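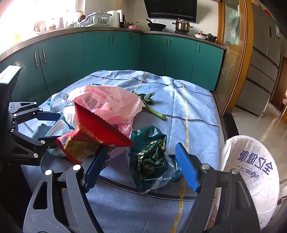
Two hand-held grippers at a kitchen table, with a snack packet, plastic film, a face mask and a leafy vegetable on the cloth.

Clakitz Hand Gripper Pair
Item 1421-2
By Grarumico

Overview
Specifications
In the box
What changes for your staff
Customer notes: Jardine, Fletusstead
Care and spare parts
Questions we get
Ordering

Overview

The Clakitz is a pair of hand-held grippers for recording manual work. The person who normally does the job holds one in each hand and does the job with them. The recordings are then used to train a robot station with the same jaws. No robot has to be on site while recording is going on, so you can start before the station has been ordered or the floor space cleared.

We sell most pairs to companies that clear, sort and tidy for a living: kitchens, canteens, cleaning contractors, returns rooms and small recycling lines. These jobs involve soft and crumpled things. A plastic bag doesn't have a fixed shape, and a snack wrapper lands a different way every time. Standard pick-and-place programming does poorly with that kind of load. Recorded hand work does better, provided the people recording know the job.

The jaws open and close from a trigger. Linkage bars turn on metal pins and carry a soft finger pad on each jaw. Squeeze lightly and the pads meet at the tips. Squeeze harder and the pads flatten against each other along their length, which helps with film and cloth.

Each gripper carries its own wide-angle camera, set to show both fingers and a good part of the room. It will also record whatever else is in that room, so please read the privacy notes further down before you start.

Specifications

Sold as: pair, left and right
Fingers: two per gripper, replaceable pads
Pad color: blue, shade varies by batch
Trigger: spring return, tension adjustable with the supplied key
Camera: fixed wide-angle, one per gripper
Start and stop: thumb button on either gripper controls both
Storage: removable card in each handle
Battery: one per handle, swappable without tools
Charging: twin dock, included
Use: indoors, on dry or damp surfaces. Do not submerge.
Not for: hot pans, open blades, broken glass, live electrical parts

In the box

Left gripper, right gripper, twin dock with cord, spare pads, tension key, wrist loops, printed setup sheet. Batteries ship installed but need a full charge before first use. Storage cards are included. The carry case is sold separately.

What changes for your staff

This section is here because buyers ask about it more than they ask about the hardware.

During recording, work is slower. A person clearing a table with two grippers will not match what they do with bare hands, and you should not schedule as if they will. In the first days most people drop things and pick up two wrappers when they meant to pick up one. Leave those takes in unless the operator asks for them to be removed. There is a button for marking a take as bad, and the person holding the grippers should be the one who decides.

Hands and forearms get tired. The trigger uses muscles that ordinary clearing does not. We recommend short sessions with a change of task between them, and backing off the trigger tension for anyone new. Someone with a wrist injury should not be asked to record.

After the station goes in, the repeated part of the job moves to the machine and the odd part stays with people. In clearing and sorting work, the odd part is larger than buyers expect. Food mixed in with packaging is the usual case. So are items that might still belong to someone, items stuck to the cloth, and anything that needs a sniff or a second look. Staff end up handling a steady run of exceptions with fewer easy ones in between. Some people like that. Others find it more tiring, and they should be asked about it after a few weeks on the new setup.

Pay and job titles are outside what we sell, but we have seen recording work handed out as an extra on top of a normal shift, and it goes badly. The recordings come out rushed and the staff resent it. If recording is part of the job, put it on the schedule as part of the job.

Customer notes: Jardine, Fletusstead

Jardine runs a cleaning and kitchen clearing service out of Fletusstead. They bought their first pair for the table clearing crew and ordered a second in June. The notes below come from Vilja Aaltonen, who runs the crew, and are printed with her permission.

"We recorded 2,114 takes before we sent anything off for training, and kept 1,421 of them. The rest were thrown out, mostly for a dirty lens or because the pads had gone slick. I would clean the lens more often if I was doing it again. We had a cloth on a string by the end.

"There were 6 people on the crew and all of them recorded. I didn't want it to be one person's style. One of my people always pulls the big film out first and then goes after the small bits. Another works from the near edge back. The station does a bit of both now, and they argue over which of them it got that from.

"It does wrappers and film and paper. It's slow with anything clear. Food we still take off by hand before the table goes through, and I don't plan to change that. You'd be surprised what people leave on a table that they want back.

"The crew hours stayed the same. What changed was the order of the day. We used to do clearing right through the morning. Now they load the station, pull out what it shouldn't touch, and go do floors and counters, then come back and deal with what it left. The walking is up and the standing is down. Two of them prefer it. One has asked to go back to a site that doesn't have a station, and we did that for her starting the next Monday.

"My main complaint is the dock. It is fussy about which way the left one goes in."

The dock has since been marked with a raised arrow. Customers with the older dock can ask for a stick-on marker at no charge.

Setting up a recording area

Use the real workplace if you can. A kitchen table with its own cloth, in its own light, gives better results than a bare bench in a back office. Patterned cloths are fine. Bright windows are a common problem: a strong window behind the work will wash out that side of the recording. Pull a blind or turn the table if either is possible.

Put the bin where it normally goes. If your staff work with a lined bin standing by the table, record it that way. Moving it closer for convenience teaches the station a reach it will never use.

Leave the load as it comes. Please don't flatten the packaging or spread it out first.

Privacy

The cameras see widely. Counters, shelves, labels, doorways and people walking past can all end up in a take. Tell everyone who uses the room, post a sign while recording is on, and ask before recording in anyone's home. Sound recording is off by default and we suggest leaving it that way. Takes stay on the cards until you move them. Grarumico does not receive a copy unless you send one for training.

Recordings should not be used to rate individual workers. Our training terms say so, and we will stop work on an account that does it.

Care and spare parts

Wipe pads with a damp cloth after each session. Mild soap is fine. Do not use solvent on them, it hardens the ribs and they lose grip on film. Replace pads when the ribs are worn smooth at the tip. They pull off and push on.

Check the pins on the linkage once a week if the grippers are in daily use. A pin that has worked out will show as a wobble in the jaw before it falls. Press it back and order a replacement. Do not oil the joints – oil ends up on the pads.

Lens cloths are sold in packs. Any clean microfiber cloth will do as well.

Spare parts list: pads (set), pin kit, linkage bar left, linkage bar right, trigger spring, battery, storage card, dock, dock marker, wrist loop.

Questions we get

Can one person use a single gripper?
Yes. Set the other one to standby on the dock. For loose film and bags we recommend both, so one can hold while the other pulls.

Can left-handed staff use the pair?
Yes. The grips are the same shape on both sides. Only the housings differ.

How long does training take?
It depends on the job and the number of usable takes. We give an estimate after looking at a first batch.

Do we have to buy the station from you?
No. The pads and jaw dimensions are published, and other integrators have built to them. Ask for the drawing pack.

Can we rent?
Pairs can be rented by the month. Rental pairs come with new pads and cleaned housings. Worn pads are not charged, lost ones are.

What if the station never gets good enough at our job?
You keep the recordings and the grippers. It does happen, mainly with jobs where nearly every item needs a judgment call. We will say so if we see it in the first batch.

Ordering

Pairs ship from stock. Single replacement grippers are built to order and take longer, so give us the serial number from the base of the handle when you ask. For rentals, drawing packs and training batches, contact the Grarumico sales desk and quote the item number at the top of the page.

Related items: Clakitz carry case, Clakitz pad set, Clakitz twin dock with arrow, table sign "Recording in progress"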